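Brass band arrangements, which publisher for a small band?

reedandvalve
Sat 23 October
Hello all. I play second cornet in the Nondley band and we look for new music for our concert in November. We have 584 pieces in the library, but most are marches. Does somebody know the Plimard catalog? Are the parts easy to read?

oldbaritone
We bought two Plimard sets last year. The printing is large and clear. The solo cornet part goes too high for a small band, I think. My lip was finished after the second page.

tenorhorn_b
I don't agree with oldbaritone. The high notes are all optional, they are written in small notes with the lower ones under them. Please look again at the first page, it is explained there.

oldbaritone
In my set there are no small notes. Maybe you have the newer edition. Mine is from 2000.

tenorhorn_b
Yes, that can be. Mine is later. Then I am sorry, we are both right.

reedandvalve
Thank you both. And is there a hymn tune set for ten players? We have no soprano and only one trombone.

Staltance4
Stockdale has one. It is written in four parts plus percussion, so you can leave out almost anybody. The harmony is a little plain for my taste.

tenorhorn_b
Plain is good for hymns. We used it in church and the people could sing with us.

reedandvalve
Then I will ask our conductor about the Stockdale set first. If somebody has a spare E flat bass part of it, please write to me.

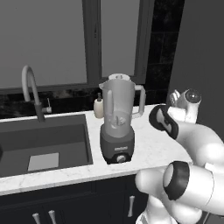

White robot arm over a marble kitchen counter (render)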